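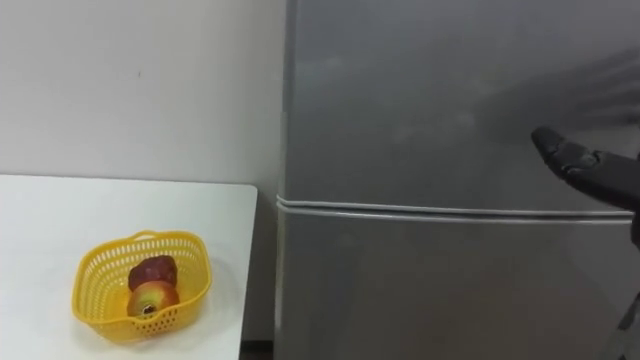 By Anselmo Pastor
Posted in November | 14 comments | 31 shares

I moved to Gounder for work, and for the first months I bought all my food in the big supermarket behind the bus station. It was cheap and it was open until late, and I did not think about it more than that. My mother asked me on the phone what I was eating, and I said "the normal things." She did not like this answer.

Now I go to the Thursday market. It starts at seven in the morning, on the street that goes down to the river, and by eleven the best stalls are almost finished. I have a job where I can begin at ten, so I am lucky. I know this is not possible for everybody.

What I want to write about today is fruit, and mostly how long I needed to learn to buy it in a second country. When you grow up in one place you know the fruit without studying. I knew that our figs were good when the skin had small cracks. I knew which pears you eat the same day and which you leave near the window. Then I came here and half of the names were new, and also the fruit with the same name had a different taste and a different season.

The first mistake I made was with plums. I pressed them with my thumb, as my grandfather did, and the woman at the stall told me very clearly to stop. She was right. She explained that I should look at the powder on the skin, the pale dust that comes off when you touch it. If it is still there, the plum was not handled too much. Then you smell the end where the stem was. Since that day I keep my thumb in my pocket.

The second mistake was to buy too much. One week in my first autumn I came home with enough apples for a school. I gave some to the neighbors, I made a cake which did not rise, and the rest became soft. Now I buy for four days and no more, even if the price for the full box is much better. The full box is a trap for a person who lives alone.
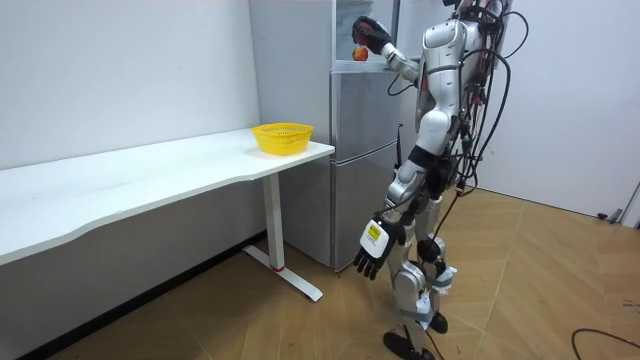

There is also the question of where to keep everything, and here I have changed my opinion two times. At home we put all the fruit in a bowl on the table, winter and summer. My first roommate in Gounder put all of it in the refrigerator, even bananas, and we had a small cold war about this. Today I do something in the middle. Apples go in the cold because they stay crisp there for weeks. Plums and peaches stay outside until they smell sweet, and then they go in the cold too, but I take them out one hour before I eat them. A cold peach tastes like nothing to me. Bananas I leave alone on the shelf, far from the others, because they make the others ripen too fast.

For some months I wrote down what I spent, in a notebook. I will not bore you with all the pages. The market was a little more expensive than the supermarket for apples, cheaper for plums, and the same for pears. But I threw away much less, and I did not write this in the notebook because I did not have a column for it. It was a badly planned notebook.

A reader asked me last time if I also buy from the farm at Stakska. I went there 2 times by bicycle. The road is beautiful but it goes up, and coming back with a heavy bag on the handlebar is not a thing I recommend. Their small yellow plums are excellent for jam, though, and they let you pick them from the low branches. If you have a car, go in late summer and take your own boxes.

Next time I will write about quinces. I have three in the kitchen now and I still don't know how my aunt cut them without breaking the knife. If you know a good method, please leave it in the comments.

Last updated: November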